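**Unplanned arm movement during vanity tidying task – request for comments**

Restiscombe Service Robotics Forum › Incidents and Safety › Open

---

**s.lachance** (Moderator)

Members are asked to review the following incident, reported by the Dekcombe site in September. The unit was working at a bathroom vanity and had been instructed to collect toiletries from the counter. At step 7 of the task the right arm stopped responding to position commands. It then lowered by itself until the hand rested against the front edge of the marble. The operator pressed the stop button and the unit held its position. There was no injury and no damage to the counter.

The log shows fault code 2304, which the Rimodis manual lists as "joint feedback lost". Comments on the cause, and on whether the task may resume, are invited.

Solange Lachance

---

**zwane_bench**

The code is clear enough. Feedback from the joint was lost for over 300 milliseconds and the controller released the arm in a controlled descent, as designed. I would check the wrist connector, reseat it and resume. I do not consider this a safety matter.

---

**o.shabalala**

I must disagree with the previous reply. A controlled descent is acceptable above an open floor. It is less acceptable above a stone counter with a basin set into it, where a person may have a hand under the tap. The present rule assumes free space below the arm, and bathrooms do not offer it.

I would also ask whether the operator was within reach of the stop button throughout, or had to step forward to it. The report does not say.

Oratile Shabalala

---

**s.lachance** (Moderator)

The site has confirmed that the operator was within reach throughout. The report will be amended.

---

**zwane_bench**

The point about the basin is fair. I maintain that the fault itself is an ordinary wiring fault. We recorded the same code on unit 129 last winter, and a new wrist cable cured it. If the descent rule is to be changed, that should be a separate thread, as it affects every site and not only Dekcombe.

---

**tilecutter**

Has anyone considered the mirror? Our depth readings become unreliable in front of large mirrors, and we have had an arm correct itself towards a surface that did not exist. I would not close this as a cable fault until the depth record has been read alongside the joint record.

---

**o.shabalala**

A mirror would not produce code 2304, but I agree that both records should be read together. For those who have not worked in such a room, the reflection contains a robot, a person, a toilet and a shower enclosure, all of which the depth system may attempt to place behind the wall.
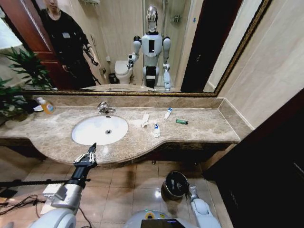

**Category: Work area – bathroom, vanity**

The counter curves outward around the sink, so the clearance in front of it changes along its length. The small tubes lie to the right of the basin, and reaching them means passing the arm over the curved edge. I propose that the arm hold position on loss of feedback whenever it is over a fixed surface, and descend only on the operator's command.

---

**zwane_bench**

Holding position without feedback carries its own risk. The brake on that joint is not rated for long holds with the arm extended. I could support a short hold with an audible warning.

---

**s.lachance** (Moderator)

Thank you. The task remains suspended at Dekcombe until the wrist cable has been replaced and both records have been submitted. The descent rule has been moved to its own thread under Standing Rules. Please post brake ratings there – with the source – before any figure is proposed.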